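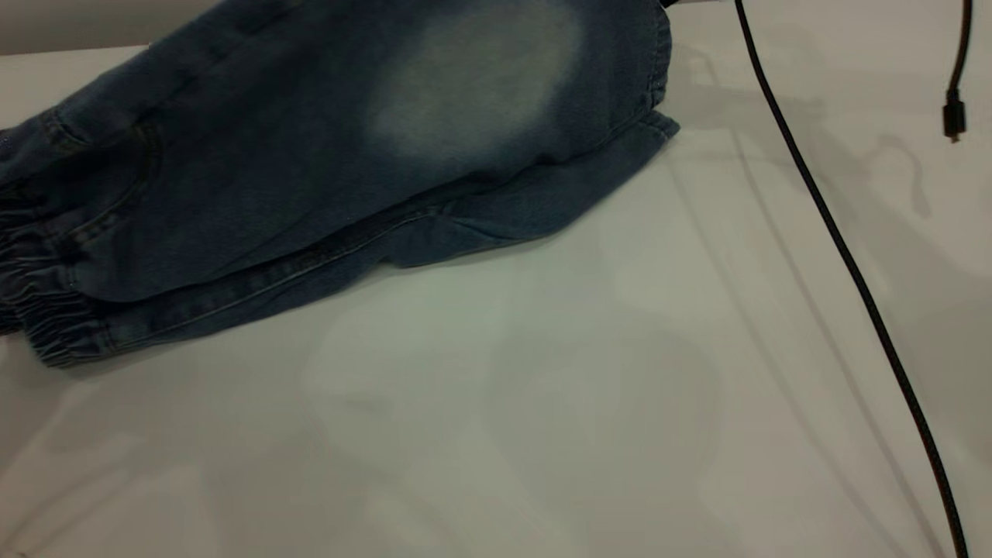 Denim joggers, folded, with a faded patch on the upper part of the garment.

Product Review: Prata Compact Garment Steamer
Household Equipment Reviews
Reviewed by Leonie Donnelly
November 11, 2022

The Prata is a handheld garment steamer intended for household use and light duty in small shops, dormitories and theater wardrobes. It is made by Jiltov and sold with a fabric brush, a crease clip and a storage bag. The review unit was bought at the regular retail price. The manufacturer was not told of the review and did not see the text before publication.

Setup

The steamer arrives assembled except for the brush, which snaps over the head. The printed guide is short and clear, although the section on descaling refers to a button that this model does not have. Customers who write to Jiltov are sent a corrected page. We would prefer to see it in the box.

The water tank detaches from the rear of the handle and fills through a rubber plug. The plug is stiff when new and must be pressed fully home, or the tank will drip when the unit is tilted forward. A full tank gives 10 minutes of steady steam. That is enough for several shirts or one long dress, and too little for a pair of lined curtains.

Performance

On cotton shirts, linen trousers and wool blends, the Prata gave good results with one slow pass on each side. Collars and plackets needed the crease clip. Polyester blouses responded well at the low setting, and no shine or water spotting was found on any of the fabrics we tried.

Heavier cloth is a different matter. Canvas and denim relax under the steam but do not take a sharp finish, and gathered areas such as elastic waists and cuffs are best left alone apart from a light pass to freshen them.

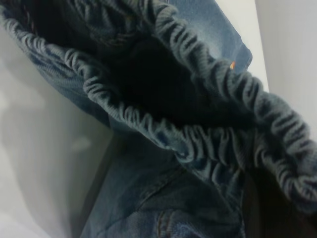 Users who want a pressed crease in work clothing should keep a conventional iron. Zoila Villanueva, who ran the second round of trials on a different set of garments, reached the same view and rated the steamer lower than I did for this reason.

Handling and Noise

The filled unit weighs 900 grams. This is acceptable for short sessions, but the weight sits behind the hand and is felt in the wrist during longer work. The trigger can be locked in the open position, a welcome feature. The cord is long enough to reach the hem of a hanging coat from a wall outlet at counter height.

Noise is moderate. The pump produces a steady tapping sound that carried into the next room during the June trials, and households with sleeping children may wish to plan accordingly.

Care and Warranty

Jiltov advises filtered water in hard-water areas. We used tap water throughout, and light scale appeared at the nozzle before the end of the trial period. It was removed with a vinegar rinse. The warranty runs for 2 years and covers the pump and heating plate. The tank plug is treated as a wear part and is not covered - a poor decision, in our opinion, given how much force it takes to seat.

Comparison

The Flosow, reviewed in an earlier issue, has a larger tank and a quieter pump but is slow to heat. The Pludo travel steamer is lighter and folds flat, though its steam is weak and it spits when held at an angle. The Prata falls between the two in price.

Rating

Recommended for shirts, dresses and light trousers. Not recommended as the only pressing tool in a household that wears mostly heavy cotton. Replacement plugs and brushes can be ordered directly from Jiltov.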